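How a Robot Arm Learns to Clean
An explainer for kids who like to build stuff
August 9, 2020

Ok so you want to know how a robot arm works. Good. We are building one in the Dromov workshop, the shared one with the squeaky door, and kids keep asking the same questions, so I'm typing the answers fast while the glue dries.

The arm is called Eren. It is a cleaning arm. Or it will be. Right now it is mostly a waving arm.

What is a robot arm made of?

Think of your own arm. Shoulder, elbow, wrist. Places where it bends. A robot arm has bends too and they're called joints. Inside every joint is a motor. Motor turns, joint bends. Simple.

Between the joints are the stiff parts, like your bones. Those are called links. Ours are cut from old shelf tubes. Free tubes! Best kind.

At the end is the gripper. Eren's gripper has two fingers. No thumb, no pinky. Two is plenty for a sponge. Try it, pick up a sponge with just your pointer fingers. See?

Near the gripper there's a small camera. That's a funny place for an eye. Imagine having an eye on your wrist! You could look under the couch without getting down on the floor. You could look behind your own head. But whenever you moved your hand, everything you saw would swing around too, and your own fingers would always be poking up into the view.

How does it know where its hand is?

Close your eyes. Touch your nose. You did it, right? Your body knows where your hand is even when you can't see it.

Eren does this with numbers. Each joint has a little sensor that says how far it's turned. The computer takes all the numbers and does some math and out comes the answer: the hand is HERE. It does this 200 times every second. You can't even blink that fast.

If one number is wrong the hand ends up in the wrong place. We had a loose screw in the elbow and Eren wiped the air next to the wall for a whole afternoon. Very clean air.

What does a robot see?

Numbers again, sorry. A picture in a computer is a big grid of tiny dots, and every dot has a number for how bright it is and what color. You look at a wall and think "dirty wall." The robot gets a big pile of numbers and thinks nothing at all. Somebody has to teach it.

So we made a set of practice pictures. 1,997 of them. Walls, ceilings, corners, tile. Then a person goes through and marks each one, clean or dirty. Slow job. We have 1,204 marked so far and my eyes hurt.

The program (ours is called Soliman) looks at the marked ones and hunts for patterns. Dark streaks in a row, maybe grime. Brown patch with a wobbly edge, maybe a water stain. Then you show it a new picture and it makes a guess. It is only a guess! Soliman once guessed that a shadow was mud.

Dirt or not dirt?

This part is tricky even for people. Some things to think about:

A groove between two panels looks like a dark line. So does a streak of grime. One of them should be wiped, the other is suposed to be there.

A water stain can soak in. You can rub and rub and it may stay put. A robot that doesn't know this could rub forever, so Eren gets 19 wipes on a spot and then has to stop and ask a grownup.

A crack is not dirt. Don't push hard on a crack.

Fuzzy dark stuff could be mold. Kids, leave that one alone and go tell an adult. Same rule for Eren.

How hard should it push?

Soft enough not to scratch, hard enough to clean. You do this without thinking. For a robot you have to pick a number. When the sponge meets the wall the motors have to work harder, and the computer can feel that, sort of. Too hard and it backs off a bit.

Ceilings are worse. The arm has to hold itself up AND push up. The shoulder motor gets really warm. We're putting in a stronger one from the Arkonar kit in October if the shelf money lasts.

Try this at home

Tape two popsicle sticks to your fingers, one on each pointer. Now pick up a sponge and wipe the table. Then do it with a friend telling you where to go and your eyes shut. Left, left, no, too far. Your friend is the camera and computer, you're the motors. Swap after.

Words to know

Joint: a place that bends
Link: the stiff bit between joints
Gripper: the hand
Sensor: a part that measures somthing
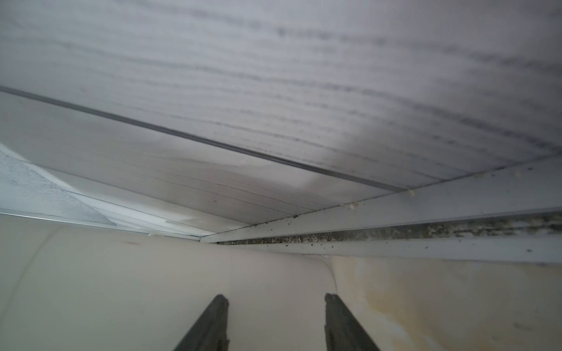 Gripper fingers up by a stained wall. Find the long seam in the ceiling, then the dirt packed in the trim.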